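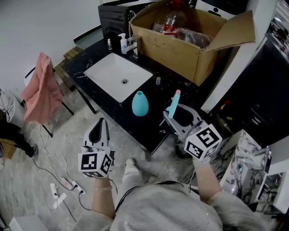
Grenside will change the way it reads residential water meters in April, moving 1,658 accounts from quarterly to monthly billing. The utility board approved the schedule on 2019-03-30. Under the new tariff, each household pays a fixed service charge plus a metered rate, with the rate stepping up after a set monthly allowance. Bathroom fixtures account for most indoor use in the district, and the board's notice asks residents to check them first: a chrome faucet over a white sink, set in a marble counter, can lose water at the valve seat without any drip showing at the spout.

Meters in the Landov and Chisholm sections will be read first. Both sections were fitted with radio-read units last year, so crews will not need to enter yards or basements. Bonton still has older dial meters – those will be read by hand until replacements arrive.
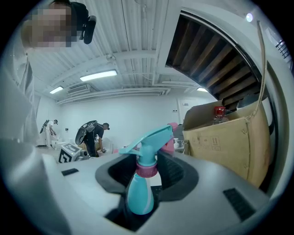
Customers whose first monthly bill shows an unexplained rise have 90 days to request a meter test. The test is free if the meter is found to read more than 2 percent high. Otherwise the cost is added to the next bill.

Hằng La, the utility's billing supervisor, said the final quarterly bills will go out before the change and will cover use up to the last reading. Automatic payments will carry over, but customers who pay by mail should wait for the new account number, printed at the top right of the first monthly statement.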